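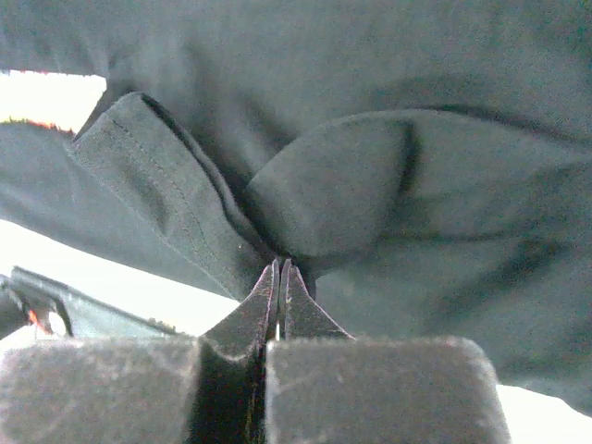 深炭灰色面料，折边处有一道明线

首页 工单 知识库 下载 联系我们 退出

工单标题：水洗标越打越偏，中途报错 106，恢复后编号重复
产品：Losard 洗涤管理系统，标签打印模块
设备：Doltuvov 热转印标签机
提交单位：Dunstan 工服洗涤，收发间
受理：Droser 技术支持
提交日期：2024-07-13
优先级：高
状态：已解决，待回访

【问题描述】

我们给几家单位洗工服，每件衣服进厂时要打一张热转印水洗标，压在下摆折边或者袖口里面，上面有客户简称、件号和条码。标打歪了或者条码扫不出来，后面分拣就认不了衣服，只能靠人翻。

从上次升级完打印模块开始出现下面的情况：

开机后头几张标是正的，再往后文字和条码一点一点往下走，打到一卷的中间，条码下半截已经落在缝隙上了，件号那一行跑到下一张标的顶上。

打着打着停机，屏幕显示“错误 106”，喇叭响一声。开盖再合上，按继续，又能打，但重新开始的那几张和停机之前的件号是一样的。今天上午在分拣台发现有衣服用的是同一个件号，一件是外套，一件是裤子，系统里只有外套那条记录。

已经试过的办法：关机重启；换了一卷新标；擦了打印头；把电脑也重启了。重启之后能正常一阵，然后又开始偏。

我们用的标和碳带一直是同一家的，没有换过。升级之前没有这个问题。

要是需要远程，请在下午收发不忙的时候连。中午前后工服集中回来，机器停不下来。

【受理记录】

Sobia Cheema 回复：

工单收到，由我跟进。请先做两件事，暂时不要再改设置。

第一，当前这一批没有打完的任务先在 Losard 里挂起，路径是“标签—打印队列—挂起”。请不要点“清空”，清空之后我这边查不到重复编号是从哪一条开始的。

第二，在打印机上打一张自检页。关机，按住走纸键开机，等指示灯变色后松手，机器会自己出一张。把自检页上“介质类型”“感应方式”“标签长度”“固件”这几行抄给我，或者拍下来传到附件。

另外请说明打印机是用数据线接电脑，还是走网络。同一台打印机有没有别的电脑也在用。

Dunstan 收发间回复：

队列已挂起，没有清空。

自检页内容：介质类型写的是“连续”，感应方式写的是“关闭”，标签长度 66。固件那行印得淡，看不清，重打了一张还是淡。

打印机走网络。收发间一台电脑在用，办公室那台也装了驱动，偶尔打送货单的小标签。

Sobia Cheema 回复：

“介质类型”这一项不对。你们用的是有间隙的模切标，应当是“间隙”，感应方式应当是“透射”。现在机器把整卷当成连续纸，只按标签长度走，不找缝隙，每张差一点，越往后差得越多。你说的换卷之后能正常一阵，也和这个情况相符，换卷时你们手工对过一次位置。

请用尺子量一下实际标签，从一张标的上沿量到下一张标的上沿，要把中间的缝隙算进去，单位毫米。

Dunstan 收发间回复：

单张标长 66 毫米，缝隙 2 毫米。

Sobia Cheema 回复：

明白了。模板里填的标签长度是不含缝隙的，这个数没有填错。在“间隙”方式下，机器自己会找缝隙；在“连续”方式下，机器不知道有缝隙，每走一张就少走一个缝隙的距离。偏移的方向和速度都对得上。

请不要用改大标签长度的办法来凑。这样短时间看着是正的，换一批标还会偏，同时压缩比例会变，条码容易扫不出来。

处理步骤如下，请按顺序做：

一、打印机面板进“设置—介质”，介质类型改为“间隙”。
二、同一菜单下，感应方式改为“透射”。
三、退出时选“保存”。只按返回键不会写入，断电后又变回去。
四、合上盖子，长按走纸键做一次介质校准。机器会连续走出一段空白标，停下来时缝隙应当正好在撕纸口。
五、再打一张自检页，确认上面两项已经改过来。
六、在 Losard 里用“测试打印”打一小段，先不要用正式任务。

校准走出来的空白标是正常损耗，不用倒回去重新卷。倒卷容易让碳带起皱。

Dunstan 收发间回复：

按步骤做了。第一次在第三步按了返回，自检页还是“连续”，重新做了一遍，保存之后好了。校准时停的位置是对的。

测试打印打了一段，位置没有跑。接着打了一小段正式的，前面都是正的，然后又停了，还是 106。合盖继续，位置也还在，但那一张的介质类型我去看了，又变回“连续”了。

Sobia Cheema 回复：

设置在打印过程中被改回去，说明有什么东西在发任务时把参数带了过去。打印机驱动有一页“首选项”，里面的介质设置优先于面板设置。升级模块时安装程序会重装驱动，首选项回到了默认值，默认就是“连续”。

需要两台电脑都改。先说收发间这台：

控制面板里找到打印机，右键“打印首选项”，“介质”页里把“类型”改为“使用打印机当前设置”。不要在这里选“间隙”，留给打印机自己管，以后换别的标只用改一处。

然后再进“打印机属性—高级—打印默认值”，同样改一遍。“首选项”只管当前登录的账号，“默认值”管这台电脑上的所有账号。你们倒班用不同账号登录的话，只改前一处，换班之后又会偏。

办公室那台照做。你提到办公室打送货单小标签，请确认那边是不是每次换卷。

Dunstan 收发间回复：

收发间电脑已改，两处都改了。确实有早班和晚班两个账号。

办公室的同事说，打送货单的时候会过来把水洗标的卷取下来，装上小标签，打完再装回去。今天上午来过一次。时间和第二次停机差不多，但记不准。

Sobia Cheema 回复：

办公室那边的换卷是另一个要处理的地方。换完卷没有重新校准，机器里记的还是小标签的缝隙位置，走到该有缝隙的地方没有找到，就会报 106。106 的含义是“在预期范围内未检测到间隙”，和缺纸、卡纸是两回事，所以你们开盖看不出哪里有毛病。

建议办公室的小标签单独用一台机器。暂时做不到的话，每次换卷之后必须校准，换小标签时校准一次，换回水洗标时再校准一次。

下面处理重复编号。

请从 Losard 导出打印日志：“标签—日志—导出”，范围选今天全天，格式选带状态的那一种。文件传到附件。

Dunstan 收发间回复：

已上传。导出的时候提示有未完成的任务，点了“仍然导出”。

Sobia Cheema 回复：

日志看过了，情况如下。

Losard 把一批件号作为一个任务发给打印机，每个任务最多 500 张。打印机每打完一段，会回报一个“已完成”的位置，系统据此把件号标成“已使用”。报错 106 时，打印机缓存里还有没回报的几张，其中有的已经打出来了，有的没有。你们开盖再合上，打印机清掉缓存并请求重发，系统从最后一个回报的位置开始重发，于是那几张已经打出来、但没有来得及回报的标，又打了一遍。

旧版本遇到这种情况会弹窗，让操作员输入手里最后一张标的件号，再从下一张继续。新版本把这个弹窗做成了选项，默认不勾。位置在“标签—高级—中断后确认最后件号”。请勾上。勾选后不用重启软件，下一个任务生效。

这一点在更新说明里只有一行，写在“界面调整”下面，容易看漏。我已经反馈给产品组，建议升级时保留旧设置。产品组的答复是 8 月的更新里会改成默认勾选，在那之前请各台电脑手工勾。

关于已经打出去的重复标，日志里能查到每次重发的起止件号，我整理成表放在附件里了。表上列的件号都有可能对应到两件衣服，请按下面的办法处理：

一、在分拣台把这些件号设成“待核”，路径是“件号—批量状态—待核”。之后扫到这些条码，屏幕会变黄并且发声，不会直接分到格口。
二、扫到待核的衣服，和系统里登记的品名、客户对照。相符的，点“确认保留”。
三、不相符的，或者系统里这个件号已经确认过一次的，重新打一张新件号的标，压在旧标旁边，旧标上的条码用笔划掉，要划断所有竖线。
四、新件号打出来之后，在“补录”里填客户和品名，来源选“重号更换”。月底对账时这类会单独列出，不会算成新增衣服。

请不要直接删除重复的件号。删了之后两件都查不到洗涤记录，客户那边问起来没有依据。

Dunstan 收发间回复：

选项已勾。待核已设。

问两个问题。一是旧标能不能揭下来，有的客户嫌衣服里面标多。二是深色厚料子上的标，最近有几张边角翘起来，不知道和这次的故障有没有关系。

Sobia Cheema 回复：

旧标冷了以后硬揭会带起布面的绒，不建议。如果客户坚持，可以用压烫机重新加热后趁热揭，残胶用新标盖住。先在报废衣服上试。

翘边和打印偏移没有直接关系，打印机只管往标上打字，粘得牢不牢看压烫。厚料子容易出问题的地方是折边和缝线。标如果有一部分压在缝份上，高的地方受压，低的地方没有压到，洗几次边角就起来了。把标整个放在平的布面上，离明线留出一点距离，不要骑在线上。折边太厚、放不平的，在下面垫一块硅胶垫，让缝线陷进去。绒面的料子先空压一下，把绒压倒再放标。

压烫的温度和时间请按标签供应商给的数据，我们这边不提供参数，不同的标差别比较大。

Dunstan 收发间回复：

明白。原来一直是压在下摆折边上的，有时候会压到线。让早班和晚班都改一下位置。

下午打了一个完整任务，中间没有停，开头和结尾的位置对比过，看不出差别。办公室也来换过一次卷，按说明两边都校准了，装回来之后没有报 106。

待核的件号扫到了一部分，目前都在两件里对上了，还有一些衣服在客户手里没有回来。

Sobia Cheema 回复：

可以。没有回来的那部分保持“待核”状态不动，这个状态不会过期，什么时候回来什么时候处理。挂起的旧队列现在可以清空，日志我这边已经留了一份。

自检页上固件那行印得淡，这个也请看一下。如果每张标都是同一侧淡，多半是打印头压力不匀，在打印头旁边有左右两个压力旋钮，把淡的那一侧顺时针拧一格再试。如果只是自检页淡、正式标不淡，可以不管，自检页用的是机器默认浓度，比你们模板里设的低。

Dunstan 收发间回复：

正式标不淡，只有自检页淡。不动了。

【原因】

升级打印模块时驱动被重装，驱动首选项中的介质类型恢复为“连续”，覆盖了打印机面板设置，造成标签位置逐张累积偏移。

换卷后未做介质校准，触发错误 106。

新版本默认关闭“中断后确认最后件号”，中断恢复时按最后回报位置重发，造成件号重复。

【处理】

打印机介质类型改为“间隙”，感应方式改为“透射”，保存并校准。

收发间电脑的驱动“首选项”和“打印默认值”均改为“使用打印机当前设置”。办公室电脑同样处理，由办公室自行改完后截图上传，截图已收到。

Losard 中勾选“中断后确认最后件号”。

重复件号设为“待核”，回厂后逐件核对。

【遗留】

办公室送货单小标签与水洗标仍共用一台打印机，Dunstan 方面在考虑另购。购入前按换卷即校准执行。

8 月更新安装之后，请再打一张自检页核对介质类型，并检查驱动首选项有没有被改回默认。如有变化，在本工单下直接回复即可，不用另开新单。

【附件】

自检页（改前）
自检页（改后）
打印日志导出文件
重发件号对照表
办公室电脑驱动设置截图

【相关文章】

更换标签卷后的校准方法
错误代码一览
驱动首选项与面板设置的优先顺序
件号“待核”状态的使用
热转印标在厚面料上的放置位置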